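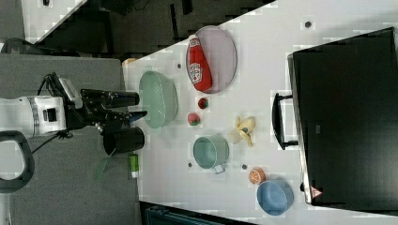 Page last changed: July

Workshop tips: getting the software side of a tabletop arm to behave

These are the things we keep repeating to each other at the Pindero bench, so they may as well live on a page. They're all about the software, and they all suit a white table with a colander, a saucepan and a few bits of play food on it. If you've got an arm and a free afternoon you can try most of them today, and I really think you should, it's great fun!

Start with the table, not the objects
Fit the table plane first and throw away everything under it. The floor, the furniture and whatever else is lurking at the back will vanish from your point cloud, and the rest of the pipeline gets a lot quicker. Our crop went wrong for weeks because someone (me) had typed the height in centimetres and the planner wanted metres. Put the unit in the name of the setting: table_height_m. You'll thank yourself.

Pale things on a white table
A pale green colander or a light blue bowl can fade into a white top if you segment on colour alone. Use depth for the edges and colour for the label. Holes in a rim will also give you speckled depth, so run a small closing filter before you look for somewhere to grip. Two pixels is plenty. Go bigger and the strawberry and the tomato merge into one lumpy fruit, which the grasp scorer loves and the gripper doesn't.

Give round red things a second look
Anything small, red and roundish gets muddled. We let the labeller give its two best guesses with scores and only settle on one when the arm is close. Okov, our little labelling tool, keeps both guesses in the log, and it's lovely to go back and see where it changed its mind.

Handles
A saucepan has a front and a back as far as the planner is concerned. Store the handle direction as an angle alongside the position, and refresh it after every move, even moves that weren't meant to touch the pan. Short handles are harder to pick out than long ones. If the angle jumps by more than a quarter turn between two looks, ask for a third look.

A bottle on its side
Don't teach "bottle" as one upright shape. Lay the ketchup down on a plate and take half your training views like that. For grasping, treat the plate and the bottle as two objects with a "resting on" link between them, so that when the plate moves the planner knows the bottle is coming too.

Tell the planner about the big stuff
If you've a monitor standing on the table, add it as a plain box and pad it generously. Do the same for its stand. A box is cheap to check against and you won't miss the fancy mesh. The gripper cable needs its own allowance as well: we limit wrist turn in the settings so the loop never gets wound up, and we do it in the planner so it never even suggests a silly path.

Things near the edge
Mark a strip along the near edge as slow. Cups and small bottles that stand there get a gentler approach and a lower closing speed. It's one line in the Villness config and it's the best line in there.

Naming your runs
Number them and never reuse a number. Run 188 is still our favourite for checking a new grasp scorer, and run 463 is the one we replay when somebody says the planner is finished. If a change gets through both, it goes on the arm.

Old laptops
The log viewer, Hidayat, runs happily on a machine from 2009. Turn off the live point cloud and keep the plots. Before you shut the lid, copy the settings file into the run folder.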